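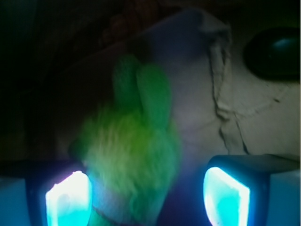

The green one between the fingers, wrist camera, Sunday session.

Home Diary Club pages Links Older entries
4 min read
Filed under: Robot club diary

7th March

Today I stayed in the club room in Grulimthorpe until the heating went off, and my hands are still cold while I write. But I am content. We worked on the soft toy task for the Corkham meeting, which is in April, and I want to put down what we did before I forget the order of it.

The task is simple to say. There is a box of soft toys, the arm must take one toy, lift it, and put it in the second box without dropping it or bringing a neighbor with it. Each team has 15 minutes. In our club we are eight people, but on a Sunday it is seldom more than half of us.

I was responsible for the fingers. These are the ones with the glowing pads on the inner side, and the light is stronger than I expected. On the wrist camera the middle of each pad is almost pure white, and only the border keeps the turquoise color. The bottom of the fur between them goes pale and bluish, so the same toy is lime green in one place and nearly white in another. My color filter does not like this at all. In the morning it wanted to cut the green toy in two pieces, the upper and the lower, and aim for the upper.

I tried first to change the limits of the filter by hand. I lost more than one hour with it. Then a girl from the younger group asked why I look at the color so close to the pads, if the light there is always wrong. I had no good answer to her. So now the program decides on the target while the arm is still high, and near the toy it only follows the outline. It is her idea and I wrote her initials in the code comments.

The big cream toy is the other difficulty. When it lies behind the green one it fills a large part of the view, and it has a dark seam with small branches which the edge detector loves too much. It sees the seam and believes there are two objects. Also the black eye is shiny and gives a false point sometimes. I wanted to take this toy out of the box for the practice, but the others voted against me – in Corkham we can't choose the toys either. They are right, I suppose.

I saved 705 pictures from the wrist camera today. Many are blurred. I used to delete such ones, but now I keep them in a separate folder, for the fur looks different when it is blurred and the program should know it.

The bus to Lindsay was late, so I had time to look through the folder on my phone. The two round lobes at the top of the green toy, are they ears? We discussed it at lunch and could not agree. In our list of labels it is called "frog", but I have doubts, a frog does not have fur.

For next time: shorter cable for the wrist, lower brightness of the pads if the board allows it, write to the Jusolside club about sharing the transport. And bring gloves.

I must also finish my statistics homework, of which I have done 2 pages. Tomorrow before breakfast, maybe.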